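How to run a hand-held gripper demonstration at an open day

We have a small robotics room in Tevville, and each September we open it to visitors. The most popular station is the one with the hand-held grippers. A visitor takes one gripper in each hand, does a simple job such as moving cups, and the movements are recorded so that a robot arm can learn from them later. This page explains how we prepare the station and how we guide people through it. It is written for other groups who want to do the same with their own equipment.

Preparing the room

Start the day before. We use a normal work room with a brick wall, a desk and a cabinet, and we don't try to make it look like a theater. Take from the desk only the things that will be in the way of the visitor's hands.

Switch on all the ceiling lights and leave them on the whole day. If the light changes between two recordings, the software has more difficulty to follow the movement. Look also at the views from the gripper cameras before you open the door. They are very wide and see much more than you expect, so tell people who stand near that they may be in the recording.

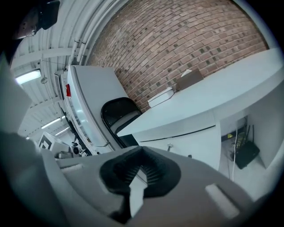 Broritari

Checking the grippers

Close and open each gripper 15 times by hand. The fingers must move the same way each time, without a stop in the middle. Wipe the rubber pads with a cloth that is a little damp and let them dry. Old dust makes them slippery, and then a visitor thinks that he is doing something wrong.

Next, check the marker cubes. The black and white patterns must be clean and flat. If a corner is coming up, print a new sheet and change it. Do not repair it with clear tape, as the tape shines under the lamps and the pattern can't be read well.

Make one test recording of 30 seconds. Our program is called Lerura and it shows a green line for each hand when the tracking is good. Other programs will show this in another way. Save the test and play it back completely, not only the first moments.

Receiving the visitors

Take small groups. In our last open day we had 200 people in the building, and it was too many to let everyone try. We gave out paper numbers at the entrance and this worked well enough, although some people came back too late for their turn.

Before a visitor takes the grippers, explain these points:

Hold the handle firmly but keep the shoulders relaxed.
Move slower than you want to.
Keep the marker cubes free of sleeves and long hair.
Say "stop" if a cable pulls.

Bracelets are no problem if they are thin. We ask people to take off big watches.

Let the visitor first sit down with the grippers and feel the weight for a minute. Sitting on the floor is fine, and many young people prefer it. The arms should be held out in front, with the noses of the grippers pointing away from the body. Ask them to turn both wrists slowly, left and right, while you look at the screen. When both hands are followed without a break, you can begin the real task. 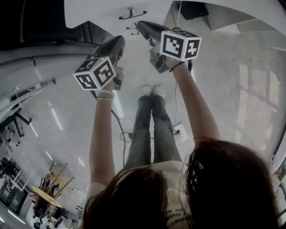 Guides – Demonstrations and Open Days

Cables and power

This part takes more attention than the grippers. Put the power strip on the side where the visitor will not step, and leave enough cable for a full stretch of the arm. When a person stands up, the guide must hold the cables until both feet are clear. We had one fall of a gripper in this way and the housing was cracked.

Choosing a task

A good task is finished in less than a minute. We use two cups and a sponge: put the sponge in the first cup, then move it to the second. Children like to try a tower of blocks, but it takes long and the others have to wait.

After each visitor, write the number of the recording on the paper list, also when it was a bad one. Our list now ends at number 1405, and the bad recordings are sometimes useful too.

Closing the station

Save the files to a second disk before you switch anything off. Unplug the grippers, roll the cables wide, and put everything back in the Marino case with the pads open – if they stay pressed together for weeks they keep the shape.

Last changed: December 22, 2019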